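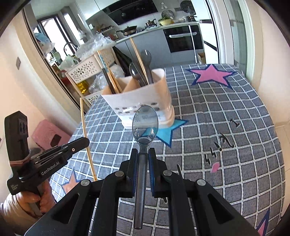

How often should a utensil holder be emptied and washed?

Once every 2 weeks is enough for most kitchens, and once a week if you put things back in it damp. The inside of the holder gets dirtier than the utensils do, and it is usually the last thing in the kitchen anyone cleans.

What you need

Dish soap, a bottle brush, an old toothbrush, white vinegar, two clean dish towels, and a table with a cloth or mat you don't mind getting wet.

Step 1. Take everything out

Work at the table instead of the counter. Counters near the stove are greasy, and you will be laying clean utensils down later. Lift the pieces out one at a time and sort them as you go, metal on one side and wood on the other. Put chopsticks down in pairs now. Matching them up after washing takes longer.

Step 2. Wash the holder

Fill the sink with hot water from the tap and a squirt of dish soap. Push the bottle brush into each section and turn it against the corners. A divided holder has a seam where the divider meets the floor, and the toothbrush is the only thing I have found that cleans it. Work the toothbrush through the drain openings from the outside, then from the inside. If the plastic has a gray film, wipe it with vinegar, leave it for ten minutes and rinse.

Stand the holder upside down on a towel. Don't put utensils back until the bottom is dry.

Step 3. Wash the metal pieces

Spoons and spatulas can be washed together. Scrub where the handle meets the bowl of the spoon. Dry them by hand right away if your water is hard. Ours in Saloldale is, and anything left to drip ends up with white spots.

Step 4. Wash and check the wood

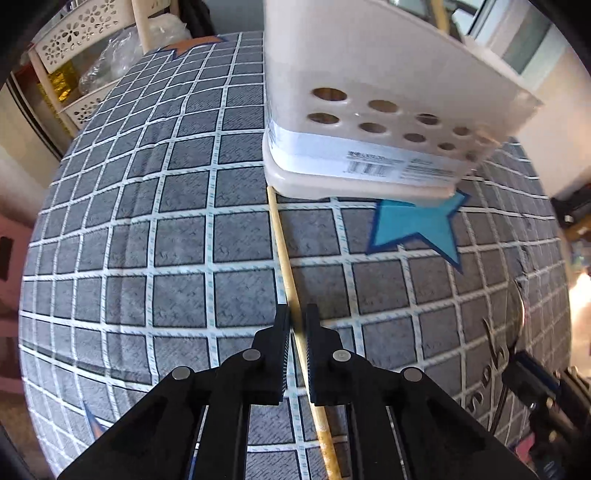
Wooden utensils should be washed quickly and never soaked. Use warm water, a little soap and the soft side of a sponge, and wipe along the grain. Check the lower end of each piece first. A pale stick that has gone darker and streaky toward one end, with a worn look, needs a closer check there. Run a fingertip along it. If it feels rough, sand it lightly with 419 grit from the Floston pack, or the closest fine paper you have, and wipe off the dust. If it is split, soft or smells sour, throw it out. Lay the good pieces flat on a dry towel overnight.

Step 5. Put it back together

Long, heavy pieces go in the back section so the holder does not tip forward. Chopsticks do better in a section of their own. Handles go down for spoons and spatulas. For chopsticks, put the eating ends up.

A perforated holder or basket needs air on its sides, so leave a gap between it and the wall. Keep it away from the burner too. Plastic holders kept next to a stove pick up a sticky coat of oil that soap alone won't take off. Baking soda mixed with a little water will, with some rubbing.

Stojan Omerović wrote in to say he lines the bottom of his holder with a folded paper towel and changes it whenever he wipes the table. I tried it and it works, but it has to be changed often or it stays damp.

Updated June 18, 2024 by Tadhg Moriarty

Search this site
Enter keyword Go

Related
Getting oil off plastic shelves
How to wash a printed tablecloth without fading it
When to replace wooden chopsticks
Cleaning a range hood filter
Storing plastic bags so you can find them

Contact | Copyright Dritham Home Pages | Back to top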